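Provstead Community Forum > Getting Around > Bus 92 off Pryor Street?

Started by garnet_c, April 29, 2024

garnet_c wrote:
So I went to the drop-in at the library last night about moving the 92 off Pryor Street and onto Londska Road. I'll put down what I remember before I forget it all. The idea is that the bus stops crawling past the shops and uses Londska instead, which has the wider lanes and the new lights. The planner reckoned it'd save a fair bit of time each way in the morning peak. Four stops on Pryor would go, including the one outside the chemist, and two new ones would go in on Londska.

I'm mostly in favour, for what it's worth. I catch it to work and some mornings we sit behind a delivery truck at the bakery for three whole light cycles. But I can see why people at the shop end aren't thrilled.

MeriemK wrote:
Not thrilled is putting it mildly! My mum is 84 and she uses that chemist stop twice a week. The walk up from Londska is that steep bit with the cracked footpath, and there's nowhere to sit. Did anyone at the drop-in mention the hill? I had a look at the plan on the council site and it's drawn flat as a pancake, just a nice blue line with a walking circle around each stop.

garnet_c wrote:
The hill came up, yeah. A woman near the front asked and they said they'd "note it". There was talk of a bench.

keegs wrote:
A bench lol

I'm going to be the unpopular one here. Pryor Street was never meant to carry full-size buses. I live at the narrow end and I've lost two side mirrors. The 92 can barely get around the corner at the post office when there's a ute parked on the other side, and when two of them meet it's a proper standoff. Put it on Londska where it fits. If the chemist stop matters that much, run the little community bus up there, it's half empty anyway.

MeriemK wrote:
Sorry about your mirrors, really, but the community bus doesn't run after lunch and you have to book it the day before. Not the same as a bus you can just walk out and catch.

Imani M wrote:
I'm somewhere in between you two. Has anyone asked why it has to be all or nothing? Peak trips could go along Londska and everything else could stay on Pryor. The 129 used to do exactly that when I lived over at Lurik and people got used to it. There was a letter on the front of the bus that told you which way it was going. 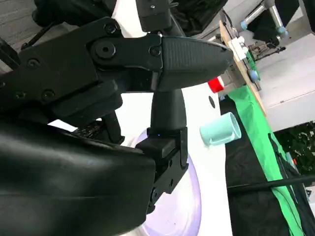

Judit H. reckoned split routes were a nightmare for anyone new to town, and she'd been caught by the old 129 more than once. You'd see it coming, miss the letter, and end up on the far side of the rail line with your groceries. She'd sooner they left the 92 alone and took out the parking on one side of Pryor.

keegs wrote:
Judit I'd back that in a heartbeat. The traders won't though. Last time somebody suggested losing the parking there were signs in every shop window by the weekend.

Imani M wrote:
Fair point on the letters, Judit. I did get on the wrong one in my first month, now that you mention it.

garnet_c wrote:
Parking was asked about as well. The answer was that it's "out of scope", make of that what you will. They had 295 survey responses so far and wanted a lot more before it goes to council. You can do it online or pick up a paper one from the front desk at the library. There's a comments box at the end so Meriem, put the hill in there, and the booking thing with the community bus too.

MeriemK wrote:
Will do, and I'm getting Mum to fill in her own. She's got stronger words for it than I have.

keegs wrote:
Done mine. The map on question six doesn't load on my phone, had to use the laptop.

garnet_c wrote:
Same here with the map. I'll email them about it tonight.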